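Trades & Construction | Free Sample Chapter

Chapter 3
Brick and Mortar

Most people walk past brick walls every day and could not say how one is put together. For this course you will need to. By the end of the chapter you should be able to name the parts of a wall, tell a bed joint from a head joint, and judge from the ground whether a wall needs repair or can be left alone.

The chapter begins with a house in Kilville. When Ingrid Tran bought it, the outside wall of the kitchen had been repointed with a hard cement mix. The bricks were old and soft. Water that got into the wall could no longer leave through the joints, so it left through the bricks, and in December, when it froze, the faces began to come off. She had 88 bricks replaced. Trefor Howells, the mason who did the work, raked out the cement and put back a lime mortar close to the original. The bricks had lasted for decades before the repair and were damaged within a few winters after it.

The case comes up again in Section 3.4, where the two mixes are compared. For now, keep one point from it: mortar is meant to be weaker than the brick. When a wall moves or takes in water, the mortar should give first - it can be raked out and replaced, and a brick is much harder to change.

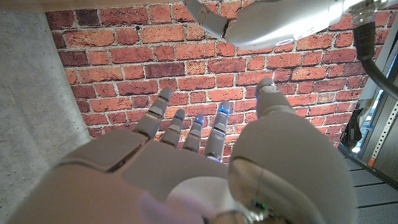 Brick and mortar do different jobs, and it helps to look at them separately. The brick carries the load and faces the weather. The mortar spreads the load evenly, takes up small differences in the size of the bricks, and closes the gaps. With red brick, as here, the mortar lines are easy to pick out even where only a little of the wall shows, and they are the first thing to look at on any wall you are asked to inspect. A horizontal line is a bed joint. A short vertical line between two bricks in the same row is a head joint. The row itself is called a course.

The way the head joints in one course line up with those in the next is called the bond. Section 3.2 covers the common bonds and the reasons for choosing one over another. Section 3.3 deals with joint profiles, and Section 3.5 with tools and safe working - including dust, which should be read before any raking out is done.

Before You Read

Find a brick wall near your home or school and spend 15 minutes with it. Sketch a small area, marking the bed joints and head joints. Note any place where the mortar has crumbled or is a different color from the rest. Keep the sketch for Exercise 3.1.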